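About us

Who we are

Carier is a small company that tests whether machines can do ordinary chores, in homes and on the shop floor. We do not build robots and we do not sell them. Laundries, small hotels, clothes shops and care homes come to us when a seller has shown them a very nice film and they would like to know what happens after the film stops.

The company was started by Estíbaliz Vallejo, who worked for 16 years in the back rooms of clothes shops before she went to study engineering. She still writes most of our reports, and this page also. English is not her first language, so please excuse a sentence that goes a little stiff.

What we look at

People ask us first about cooking and cleaning floors. We spend most of our time on clothes. A shirt has no fixed shape. It changes when you lift it and it changes again when you put it down, and a hand that can hold a cup very well may not know what to do with a sleeve. To take a garment from a person, to find the collar, to put the hanger on a rail between other hangers - each of these is a separate job, and we give a separate mark for each.

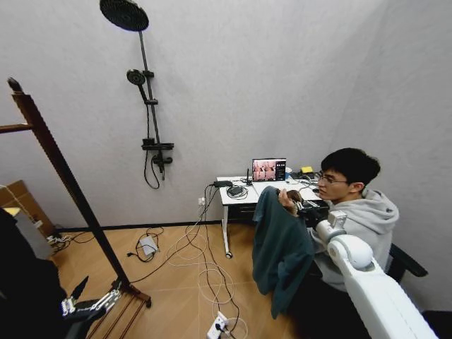 We ask the same simple questions every time. Did the job get finished? Did somebody have to help? How long did it take, and would a new worker on the first morning have been faster? For the last question the reply is still yes in nearly all our reports. We say so to the customer, even when the customer was hoping for something else.

A job counts as finished only when a person does not need to correct it afterwards. A coat which hangs by one shoulder is not finished. We had a long discussion with the people of Prandora about this rule, and we kept it.

Can they do it yet?

Some things, yes. Carrying a closed box from one known place to another known place is fine in many shops today. Moving hard objects of the same size is also fine, if the light is good and the floor is clear. With soft things we see good progress, but the progress is not even. A machine may manage a thick jacket and then fail with a thin shirt, and the week after it is the opposite.

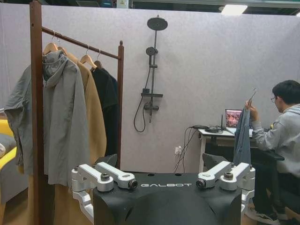 For this reason we never give one single mark for "housework". Our clothing test has 775 attempts in its full form, with different fabrics, different hangers and a rail which is sometimes nearly full. It is slow work and it is not exciting to watch. The short form has 16 attempts and takes one afternoon. It is enough to tell a shop owner if the full test is worth the money.

We also test beside people, and not only in an empty corner. In a home there is always somebody on a chair, a cable, a bag, a door left half open. If a machine needs the family to leave the room before it can hang up a coat, the family should know that before they pay.

How we work with you

You tell us the chore in your own words. We visit you, we watch how your staff do it now, and we write down each step. Then we agree on the test together with the maker of the machine. The maker may read the report before you get it and may add a comment, but cannot change the marks.

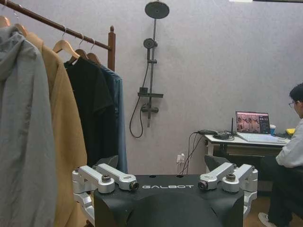 Our reports are written in everyday words. At the front there is one page for the owner, and behind it the tables for those who like tables. If we think you should wait 2 years and buy a better trolley in the meantime, this will be on the first page.

Our customers

The laundry group Idahosa was our first customer and still sends us its folding questions every May. Somero asked us to look at the fitting rooms in its shops, where clothes have to go back to the rail many times in a day. We take no payment from makers for a good result, and our prices are the same for all.

Working with us

We are looking for patient people. Experience in a shop, a laundry or a hotel is as welcome as a degree. Please write to the office with a few lines about a chore you know well, and how you would explain it to someone who has never done it.

Page last changed: Jul 15, 2022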